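Mansa Amoah gratuliert Marion Innes mit altem Tourfoto

21. Februar 2026

Wer Mansa Amoah auf seinen Kanälen folgt, kennt den Ton zwischen ihm und Marion Innes. Die beiden stehen seit der ersten Staffel von »Vadside« gemeinsam vor der Kamera und lassen selten eine Gelegenheit aus, sich gegenseitig aufzuziehen. Zu ihrem Geburtstag hat der Schauspieler nun ein Foto aus der gemeinsamen Theaterzeit veröffentlicht. Es zeigt beide in der Garderobe, Innes schläft mit dem Textbuch auf dem Gesicht. »Die fleißigste Kollegin, die ich je hatte«, schrieb Amoah darunter. »Alles Gute, und lern endlich den zweiten Akt.«

Die Antwort kam nach wenigen Minuten. Sie habe den zweiten Akt immer gekonnt, schrieb Innes, im Gegensatz zu jemandem, der bei der Premiere durch die falsche Tür aufgetreten sei. Unter dem Beitrag meldeten sich auch mehrere Kollegen aus der Serie. Die Produktionsfirma Nisbet stellte später einen kurzen Zusammenschnitt mit Versprechern aus den Dreharbeiten online.

Kennengelernt haben sich die beiden bei einem Tourneestück, das in kleinen Häusern mit höchstens 200 Plätzen lief. Innes erzählte im Januar in einem Podcast, sie hätten damals acht Wochen lang im selben Kleinbus gesessen und sich die ersten Tage kaum unterhalten. Erst nach einer Panne auf der Landstraße sei das Eis gebrochen. Gerüchte über eine Beziehung haben beide mehrfach zurückgewiesen. Amoah nennt sie in Interviews meist »meine große Schwester«, obwohl sie jünger ist als er.

Gefeiert wurde nach Angaben ihres Managements im kleinen Kreis. Auf eine Party wie im vergangenen Jahr, als 150 Gäste eingeladen waren, hat Innes diesmal verzichtet. Sie steckt mitten in den Vorbereitungen für ihren nächsten Film.
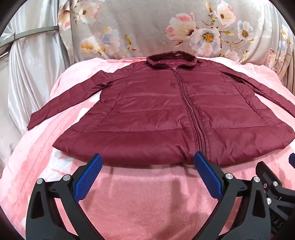

»Claltis« spielt im Jahr 1876 und handelt von einer Witwe, die das Fuhrgeschäft ihres Mannes weiterführt. Innes übernimmt die Hauptrolle und hat dafür Reitunterricht genommen. Ob Amoah ebenfalls dabei ist, wollte Nisbet nicht bestätigen. Er selbst schrieb auf die Frage eines Fans nur, er könne nicht reiten und sei außerdem nicht gefragt worden.

Sicher ist dagegen das Wiedersehen in »Vadside«. Die neue Staffel umfasst wieder 8 Folgen, einen Sendetermin gibt es noch nicht.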